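March 17, 2026

Up early, in before the heating came on. I had promised Letay the second draft of the bench rules by the end of today and I had only the headings done. Made coffee, moved everything off my desk onto Isla's, moved it back when she arrived.

The rules we have now were written when there was one arm in the room. They say "the arm" all the way through. With two arms on one table that is no use to anyone. If a rule says to stop the arm before reaching in, a new person will stop the one in front of them and put a hand in the path of the other. So the first job was going through and changing every line to say both. Dull work, took until ten.

After that I sat at the table while Nuria ran the morning session and wrote down what she did, as opposed to what the old sheet says she does. There were differences. She says out loud which arm is going to move before she starts a run. It isn't in the rules anywhere. She picked it up at Standemer, where they were strict about it, and I want it in. She also waits for a spoken "clear" from the second person, and if she doesn't get one she asks again. When I asked how long she would wait she said as long as it takes.

Speed limits took up the middle of the day. Maricruz wants 80 millimeters per second for anything new and 300 for a task that has been signed off. I had 50 for new tasks in my draft. We went back and forth. My worry is the person standing there and hers is that people get bored at 50 and stop watching, and I think she has a point. We settled on 50 for the first two runs and 80 after that until sign-off. I have written it in pencil, as Letay may not like having three numbers where there used to be one. 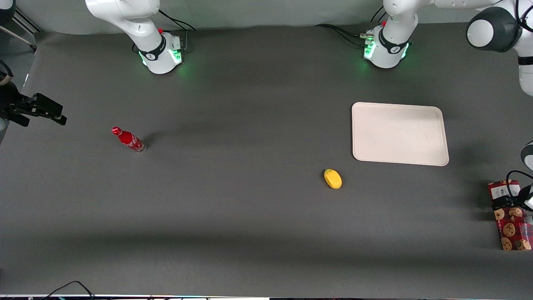
The shared table, left gripper on the cookie box, Coke bottle over on the other side.

The objects section is the one I keep putting off. At present it reads "use suitable items," which could mean anything. I want it to say that each item on the table goes on the run sheet by name, with how it was placed – upright, on its side, whatever it was. A bottle on its side and a bottle standing up are different tasks and we have been logging them as the same one. Mihret says the December runs are nearly useless to her for that reason. She can't tell from the log which way up anything was, and she has had to leave a lot of them out of her comparison.

Food packaging is fine, in my view, as long as it stays at the table and nobody eats from it afterward. Isla asked if that needed to be a rule. I put it in. She then asked whether the soft yellow thing was a mango or a lemon for the purposes of the run sheet. I said pick one and write the same one every time. Put that in too, in better words: one name per item, kept on a list by the door, no changing it in the middle of a set.

Cables next. The draft says they must run behind the bases or off the edge and stay out of the area where the grippers work. Derese does an inspection for us twice a year and their form has a line for it, so I copied their wording nearly as it was. I need to ask them if that is all right.

What I still don't have is a good rule for handovers in the middle of a session. Nuria left at two for the dentist and Isla took over, and it went fine, but only because I was sitting there and had seen the whole morning. There should be a written handover, even a short one: what is on the table, what each gripper is doing, what went wrong so far. Letay will say people won't fill it in. She may be right. At Camlow we had a form with two full pages and it was always blank past the first line. So mine is going to be four lines and no boxes.

Also to sort out: who can change a speed limit. At the moment anyone with the login can. I'd like it to be two people, with both names written down, but there are afternoons when only two of us are in and one is on the phone to Jinamau about parts.

Sent the draft at ten past five with the handover section marked as unfinished. Letay wrote back that she would read it tonight and asked why the page numbers start at 2. I don't know why. Will look in the morning.

Rain all the way home. Soup and the end of the bread.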